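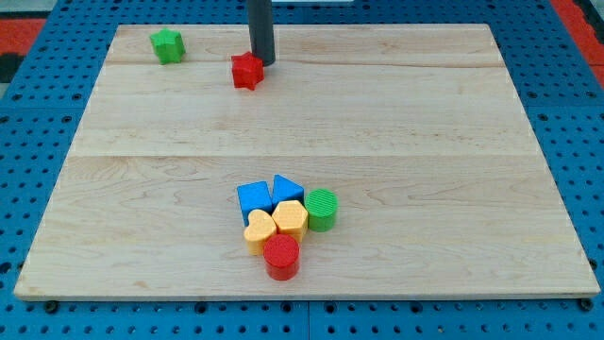 Board with the eight blocks, rod over the red star. Cluster of six at the front, green star off to the left.

**January 19, 2024 – pushing by instruction, Skimeo policy, second checkpoint**

Aim for today: find out whether the drop in success on "separate" commands comes from the language side or from contact. The last batch mixed both and could not be used to decide.

Setup unchanged except for the controller gain, which went back to the value used before the Hoxha runs. Rod tip height fixed in software. The policy outputs planar displacement only, so anything that tips or climbs has to be handled by reset. Same eight blocks, same wooden board on the pegboard.

Training set is 800 demonstrations, relabeled after the fact with short phrases ("push the red star toward the green star", "move the yellow heart away from the hexagon"). Held-out phrases use the same words in new pairings.

Results, one instruction per episode, success judged from final block positions:

| Condition | Episodes | Success |
|---|---|---|
| Target block isolated | 100 | 79 |
| Target block in a cluster | 100 | 39 |

The stars are the easy case when they sit away from the rest. The rod can approach from any side and there is room to correct. In a cluster the policy picks the right block most of the time, going by its first approach direction, but then pushes the neighbors along with it. Heart and hexagon are the worst pair. With their sides close together there is no contact point that moves one and leaves the other.

So the language side looks mostly fine. I reran a subset of the cluster failures with the goal given as a target position and no text, and they failed in the same way. That points to contact, or to too few separation examples in the data. I can't tell those two apart yet.

Other notes:

- Cylinders roll off the line of push if the rod meets them off center. The policy recovers, slowly.
- Gonau tracker swapped the labels of the two blue blocks in 4 episodes. Relabeled by hand from video. Swaps happened only with the blocks side by side.
- Latency spikes in the afternoon, source not found. Affected episodes discarded and repeated, so the table is clean.
- The Skatton baseline still needs to be run on the same start layouts. Don't compare against its old numbers – those used a different success radius.

Next: collect demonstrations that start from tight clusters only, retrain from the same checkpoint, and repeat the cluster condition with identical seeds. Board time is booked for the first week of February. Start layouts are saved with the logs.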